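Thread count, weave and why I stopped reading the label

I replaced most of our bedding in December and kept notes, mainly to settle a question about thread count. The short version is that the number on the package told me less than the weave did. The long version follows.

Thread count is the number of warp threads plus the number of weft threads in one square inch of cloth. A plain-weave cotton with single-ply yarn runs out of physical space well before the figures printed on expensive packages. The higher figures usually come from counting plies. A two-ply yarn is two thin strands twisted together, and if each strand is counted separately, a 200 sheet becomes a 400 sheet with no change in the cloth.

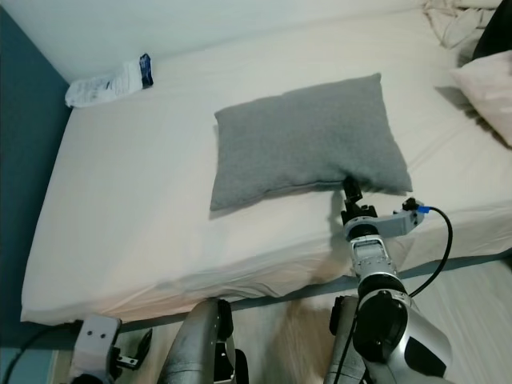 Yarn quality is harder to check in a store. Longer cotton fibers leave fewer loose ends along the yarn, which means less pilling. I bought two sets from Wivton, one percale and one sateen, both labeled 400, and washed each of them 9 times at the same setting. The percale lost some stiffness and then stayed where it was. The sateen pilled at the foot end by the fourth wash.

The difference is mostly float length. In percale each weft thread goes over one warp thread and under one. In the usual sateen it passes over four and under one, leaving longer stretches of yarn exposed on the surface. Those stretches give the sheen, and they are also what catches on a rough heel or a zipper.

Twill sits between the two. Each row of crossings is shifted one thread over from the row before, and the offset makes the familiar slanted line. Steep twills have a line that looks almost vertical. Corduroy is a different construction: its ribs are cut pile standing up from a base cloth, so it sheds more in the first few washes.

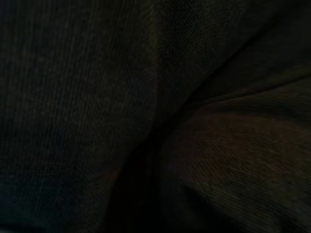 Dark ribbed cloth, close up. Fine lines run the length of the weave.

Gerasimos Bakalis wrote to ask about shrinkage after my last post. I measured the percale flat sheet before the first wash and after the ninth, and it lost 4 percent in length and less than 1 in width. Warp threads are held under tension on the loom and relax when washed, so that split is normal. Dry on low and take it out slightly damp.

I have a Fulto linen set still in its bag. It gets the same 9 washes, and I will post the measurements when they are done.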